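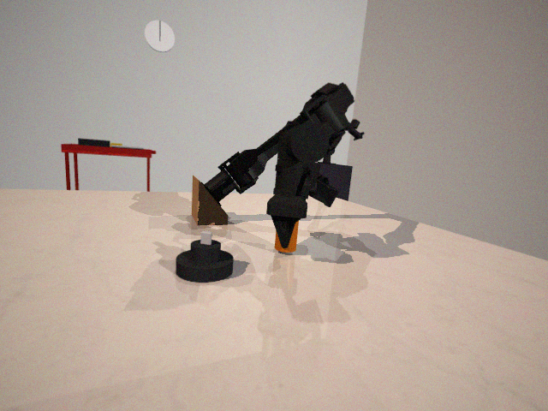 Kekulstead Community Tool Library
Frequently asked questions

Joining

Who can join?
Anyone aged 18 or over who lives, works or studies in Kekulstead or Flarisstead. You don't need to own your home. Renters make up a good part of the membership, and so do people living in share houses. If you live further out, you can still join, but you will need to collect and return everything in person at the Kekulstead branch.

What do I need to bring?
Photo ID and something that shows your current address, such as a power bill, a rates notice or a lease. A bill on your phone is fine. If your licence already shows your current address, that covers both.

How much does it cost?
Membership is $27 a fortnight on the casual plan, or $254 for the year. Concession card holders pay half of either. The annual fee runs from the day you join, so there is no advantage in waiting for a particular month. We don't charge separately for each tool, apart from the few items listed under Consumables and charges.

Can two people share one membership?
Yes, if you live at the same address. Both names go on the account and both people need to do the induction. Loans are counted against the account, not the person.

Can a business join?
No. Our insurance covers household and hobby use only. Sole traders can be members for their own projects at home but can't take library tools to a paid job. Schools, kindergartens and sporting clubs can apply for a group membership, which is set up differently. Email us for the form.

Is there an induction?
It takes half an hour and covers how loans work, how to check a tool before you leave and how to report a fault. Inductions are held on Friday evenings at 6 pm and at other times by arrangement. You can borrow from the hand tool shelves before you have done it. Power tools have to wait.

Borrowing

What can I borrow?
The catalogue lists 909 items. Most are what you would expect: drills, sanders, circular saws, ladders, clamps, garden tools, tile cutters, pressure washers. There is also a smaller section of sewing and kitchen equipment, including an overlocker, preserving pans and two dehydrators that are booked solid through tomato season.

How long can I keep things?
One week for power tools and anything with a motor. Two weeks for hand tools, garden tools and sewing equipment. You can renew once online if there is no booking after yours.

How many items can I have at once?
Seven. A set counts as one item, so a box of chisels is one and a drill with its charger and case is one. Trestles come in pairs and a pair is one.

Can I book ahead?
Up to four weeks ahead, through the catalogue. Bookings are held until closing time on the pickup day and then released. If you are running late, ring us and we will hold it until the next open session. We can't do this through the website.

Why does the catalogue say an item is "resting"?
It has come back and is waiting to be checked. Most things are cleared within a couple of days. If an item has been resting for more than two weeks it is probably waiting on a part, and you can ask at the counter for an idea of when it will be back.

Can somebody else pick up for me?
They can collect hand tools if they bring your member number. Power tools must be collected by a person who has been inducted.

Do you deliver?
No. The heavier items (the mulcher, the plate compactor, the large wet saw) need a ute or a trailer with a ramp. The catalogue gives the weight of everything over 20 kilograms. We can help you load. We can't tie down the load for you, and we will ask you to have your own straps.

Restricted items

Which tools need extra training?
Chainsaws, the mulcher, the table saw, the brick saw and anything that runs on petrol and has a blade. A short session with Horacio Salinas covers each one, and once you have been signed off it stays on your account. Sessions are free and limited to four people. Put your name on the list at the counter or reply to your membership email.

I already use a chainsaw at work. Do I still need the session?
Bring your ticket or statement of attainment and we will sign you off from that. If you have the experience but no paperwork, you will need to do the session, though it may be a short one.

Do you lend safety gear?
Earmuffs, face shields and chainsaw chaps, yes. Safety glasses, gloves and dust masks, no. You can buy these at the counter at cost, or bring your own. Staff may decline to hand over a restricted tool if you don't have the gear for it.

Do you have scaffolding?
We used to. It was retired when the planks failed inspection and we have decided against replacing it. The hire yards in Flarisstead carry it.

Consumables and charges

What is included with a tool?
Whatever is shown on the tag. Drills come without bits, sanders come without paper and saws come with the blade that is fitted. Please don't fit your own blade without asking, as the arbor sizes vary between models.

Do you sell consumables?
Sandpaper, drill bits, jigsaw blades, trimmer line and two-stroke oil. We don't sell fuel. Petrol tools go out with an empty tank and should come back the same way.

Which items have an extra charge?
The floor sander, the carpet cleaner and the wet saw. The floor sander charge depends on how much belt you use and is worked out when you return it. The other two are a flat fee shown in the catalogue.

What are the late fees?
A dollar per item per day, after one day's grace. Fees stop at $20 per item. If you owe more than $20 altogether, new loans are paused until it is paid. If something has gone wrong, such as a hospital stay or a flooded shed, tell us and we will sort it out.

Returns, cleaning and breakages

How clean does it have to be?
Clean enough for the next person to use straight away. Knock the soil off garden tools, wipe down ladders and rinse tile cutters. Dried grout and dried concrete are the usual problem. If we have to clean it, the charge is $15.

What if it breaks while I have it?
Stop using it, tie on the red tag you will find in the case, and tell us when you bring it back. Tools wear out and you won't be charged for normal wear. If it has been dropped, run over or left out in the rain, we will ask you to contribute to the repair. Please don't attempt the repair yourself, even if you know how. Electrical items have to be opened, tested and tagged by a licensed person before they go out again.

What if I lose part of it?
Have a second look in the car first. Chuck keys, Allen keys and depth stops generally turn up there. After two weeks we order a replacement and pass on the cost.

Is there an after-hours return?
There is a steel return box beside the roller door, suitable for small hand tools in a bag with your member number on it. Nothing with a battery, please, and nothing sharp that isn't sheathed.

Donations

Do you take donated tools?
Yes, but check with us first. We are always after clamps, good quality hand saws, socket sets and working cordless tools with at least one battery. We can't take bench grinders without guards, old extension leads, paint, chemicals, or ladders that have been repaired at home.

What about a whole shed?
We get this question from families fairly often. Tarun Nishad can come and look through it with you by appointment. He will tell you what we can use and what other groups may want. We don't clear sheds and can't take away rubbish.

What happens to things you can't lend?
Usable surplus goes on the sale table in April and the money goes towards blades and batteries. Metal goes to the scrap merchant.

Branches and opening times

Where are you?
The main branch is in Kekulstead, at the rear of the old Kettunen joinery on Plutier Street. Enter from the lane. The front door on Plutier Street is a separate tenancy and they can't help with returns. The Flarisstead branch is a cupboard and a counter in the neighbourhood house and holds hand tools, garden tools and sewing equipment only.

When are you open?
Kekulstead is open Wednesday 4 pm to 7 pm, Friday 4 pm to 8 pm and Saturday 9 am to 1 pm. Flarisstead is open Saturday 10 am to noon. Both close on public holidays and for two weeks over Christmas. Loans that would fall due in the break are extended to the first open day, with no fee.

Can I return to either branch?
Hand tools, yes. Power tools must go back to Kekulstead.

Is there parking?
There are loading bays in the lane with a 15 minute limit. The council does check them. Street parking on Plutier Street is free after 6 pm and all day Saturday.

Is the building accessible?
The lane entrance is level and the counter has a lowered section. The ladder racks and the mezzanine are not accessible, and staff will bring down anything stored there. The nearest accessible toilet is in the park across the road.

How do I cancel my membership?
Email us once everything is back. Casual memberships stop at the end of the fortnight already paid. Annual memberships can be refunded for the unused full months, less a $10 processing fee.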